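Residents' Bulletin
Lammers Court Housing Association
5/17/20

Changes to the Shared Laundry Rooms and the Summer Storage Program

The Association has completed its review of the shared laundry rooms and the basement storage areas in all buildings. The following item sets out the changes that will take effect over the coming months. Residents are asked to read it in full, as several of the rules differ from those printed in the current handbook.

Laundry rooms

Laundry rooms in the north and south buildings will remain open seven days a week. Use will be by reservation only until further notice. Each household may reserve two periods per week, and each period lasts ninety minutes. One household may be in the room at a time. Reservations are made on the paper sheet outside the management office or by telephone during office hours. Periods that are not claimed within fifteen minutes of the start time will be released to the next household on the sheet.

Residents should bring their own detergent. The shared shelf has been cleared, and items left on it will be held at the office for two weeks. Folding tables may be used but must be wiped after each period with the spray provided.

The older washers in the south building will be replaced. The Association received bids from two suppliers, Vadico and Ilach, and has accepted the bid from Vadico. The cost is $1,499 per machine, including delivery and removal of the old equipment. Ilach will continue to service the dryers under the existing agreement. Installation is planned for August, and notice will be posted on each floor before the water is shut off. During installation, south building households may reserve periods in the north building under the same limits.

The price of a wash will not change this year. Card readers will be fitted to the new machines, and coin operation will end in the south building once they are in service. Residents who hold unused laundry tokens may exchange them at the office at full value.

Basement storage

The Association maintains 328 storage spaces across the two buildings. At present, the waiting list is longer than it has been at any point since the list was started, while a number of assigned spaces appear to be unused or are used by households that have moved away. All assignments will therefore be confirmed this summer.

Every household with a storage space will receive a form under the door. The form asks for the apartment number, the space number, and a signature. It must be returned even if nothing has changed. Spaces for which no form has been returned will be tagged, and a second notice will be mailed to the last known address. If there is still no reply after thirty days, the contents will be moved to the locked room beside the boiler and the space will be offered to the waiting list.

Open floor areas that were once used for bicycles will be divided into marked spaces of equal size. Households without an enclosed locker may apply for one marked space. Goods must stay within the lines at all times, including handlebars, rugs, and any item that leans. The aisle must be wide enough for a stretcher to pass, as required by the building's fire plan.
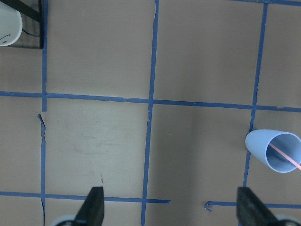 One resident, writing to the office after the draft rules were posted, asked that the marked spaces be given first to families with strollers, and added that carrying a stroller up from the lower level twice a day "is not something a person can do with a child on one arm and groceries on the other." The Association has considered this request and has adopted it in part. The marked spaces closest to the elevator will be set aside for strollers, walkers, and wheelchairs. Applications for these spaces do not require a doctor's letter. The remaining spaces will be assigned in the order in which applications are received.

Items that may not be stored

The list of items that may not be kept in the basement has been revised. It now includes paint thinner, propane cylinders of any size, car batteries, tires, upholstered furniture that has not been wrapped, and food of any kind, including pet food and birdseed. Freezers may not be plugged in to the corridor outlets. Extension cords found in use will be removed.

Shelving is allowed in enclosed lockers if it stands freely and is not fixed to the wall. The Modell shelving units that the Association purchased for the north building lockers remain the property of the Association and should be left in place when a household moves out. Two of these units were reported missing during the review. Any resident who has taken one in error may return it to the office, and no charge will be made.

Insurance

The Association's policy does not cover personal belongings kept in the basement. This has always been the case, but the current handbook does not state it clearly. Residents who keep goods of value in storage should speak with their own insurer. Several renter's policies limit coverage for items kept outside the apartment, and some exclude water damage below ground level altogether.

The sump pump in the north building was inspected this spring and is in working order. Residents are nevertheless advised to keep cartons off the floor. Pallets may be requested from the office while supplies last.

Fees

Enclosed lockers will continue at the present monthly rate. Marked spaces will be free of charge for the first year. The Association has set aside $3,000 from the maintenance budget for lighting on the lower level, where two fixtures near the stair door have failed repeatedly. The work will be scheduled together with the washer installation so that the power is interrupted only once.

Questions and objections

Written objections to the storage rules may be left in the box at the management office or sent by mail. They should include the apartment number and a telephone number where the writer can be reached in the evening. Objections will be answered in writing. The revised handbook pages will be delivered with the next bulletin and should be placed behind the section on parking, replacing pages 12 through 15.

The office remains closed to visitors. Forms may be passed through the slot in the door, and keys will be handed out by appointment.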